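Progress report to the equipment fund: visit to the Rivard demonstration day
October 27, 2018

3 shares | 0 comments

You asked for a short account of the Rivard open day before the next payment is released. I went, I stayed through the afternoon, and I am less sure than I was in the spring that this is the right place for the money.

The event was held at the Fuvcombe site. Rivard had 18 visitors on the list, mostly from small shops like ours, and the Lavoie people had a table by the door with brochures. The talk ran long. We were told several times that the assembly cell is "ready for the floor," and I would like someone to define that phrase before we sign anything with it in it.

The cell itself is a single arm over a black table, working with small white blocks and a few printed fixtures. The blocks carry square black-and-white markers, and there are more on the sheet lying on the table. Rivard says the markers are how the system knows where things are. Our parts do not have markers on them. I asked what happens then and was told it is on the roadmap.

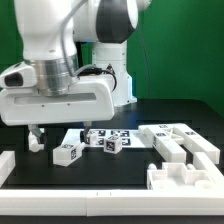

The gripper finger at the smallest cube, Fuvcombe open day.

We were shown six runs. By my notes the arm finished five of them, and the other was stopped by the operator and started over. That may be a fair result for a demonstration. It is a poor one for a line that has to keep going after the operator has gone to lunch. The speed was also hard to judge. The presenter talked over most of the runs, and the one time I tried to use my watch the arm paused partway through a move.

The Dirnero software was the better half of the day. The screens were plain, and one of the visitors was able to change a step in the sequence without help. I would still want to see our own staff do it on our own job. Rivard claims up to 479 cycles in a shift, but could not show me the log behind the number and has promised to send it. It had not arrived when I wrote this.

The second part of the session dealt with the larger printed structure on the right side of the table, with a cross-shaped slot on its top surface. It has markers of its own, down to the two feet. 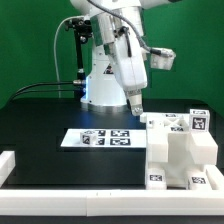 Where this leaves the grant

Spending is on plan and nothing new has been committed. I suggest holding the next payment until we have the cycle log and a trial using unmarked parts from our own shelves. Rivard has agreed to the trial in principle, with no date. Lavoie has offered to host it, for a fee I have not seen in writing.

Shared 3 times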